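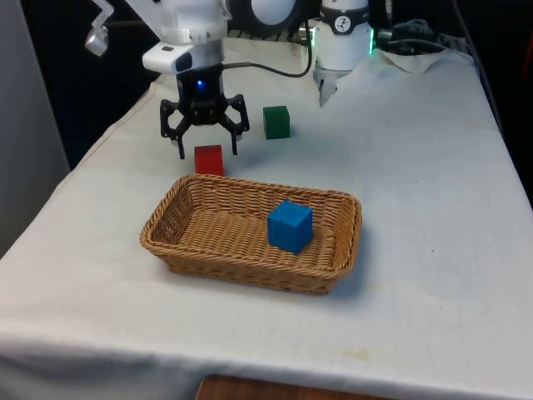 Progress report, Tefera Community Cookbook, January 2020

Hi all,

I owe you an update on where your grant has gone, so pour yourself a coffee. The short version: the book is behind by two months, the money is fine, and I've eaten far more lentil stew than I planned to.

When we applied, I thought people would mail us recipes on index cards. A few did! Most wanted to talk, though, so I ended up sitting in kitchens all over Cadeo with a notebook, trying to work out how much "enough flour" is. That ate up most of the fall. We now have 37 recipes written up and tested, and another eight where I have the story but the dish keeps coming out wrong (the plum dumplings fall apart every single time - if anyone on your end has a trick, please write me).

Spending so far is $1,329. The biggest piece went to Indelness for the page layout, then groceries for testing, then gas. I haven't touched the printing money. Plostik gave us a quote for the binding that was higher than I'd budgeted, and I'd like to ask them about a plain spiral instead of the glued spine. It lies flat on the counter, and the cooks I've asked like it better anyway. I'll send the new quote when I have it.

One change I need your okay on. The application said English only, but several families gave us recipes in the language they cook in, and I'd love to print those side by side. It would add nearly a third to the page count. I could drop the history chapter to make room, which hurts a little because I wrote it, but I can live with that.

Next up is the index (ugh), a second round on the breads, and getting signed permission from everybody before anything goes to the printer. I'm aiming to have books in hand in May. If you can let me know about the two-language pages before I start the index, that would save me doing it twice.

Receipts are in the blue folder I dropped off at your front desk.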